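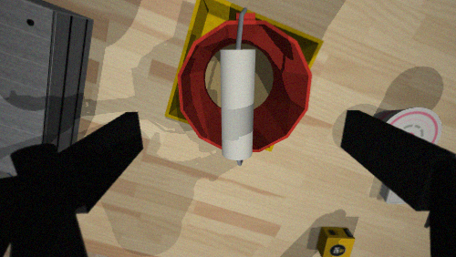
February, Narnstead shop, Endero cell notes

Roller pick, simulation only. Run 758 in the log. Grasp across the white cylinder with fingers wide, approach from above. Rod end left alone for now.

Tray angle still matters more than the bucket does. At 3 degrees of extra yaw the planner takes the long way round the elbow. To fix before the real cell goes in.

Staffing side: kit packing at Leitão currently takes 2 people per shift. Under the new plan one stays at the bench for odd items and paint-fouled rollers, the other moves to goods-in checks. Both asked who clears a fault after 6 in the evening. No answer in the Urkska handover sheet. Raised it again. 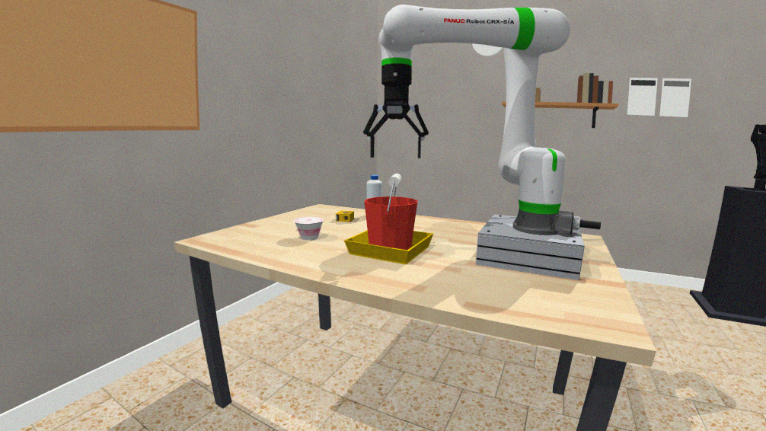 CRX-5iA in the simulated cell, gripper open above the bucket and tray.

Bench height in the model copied from the old packing bench. Packers say that is too low for hand work and want it raised if they are to share it with the arm. Agreed; means redoing the reach check.

To do: reach check, fault procedure, tray yaw.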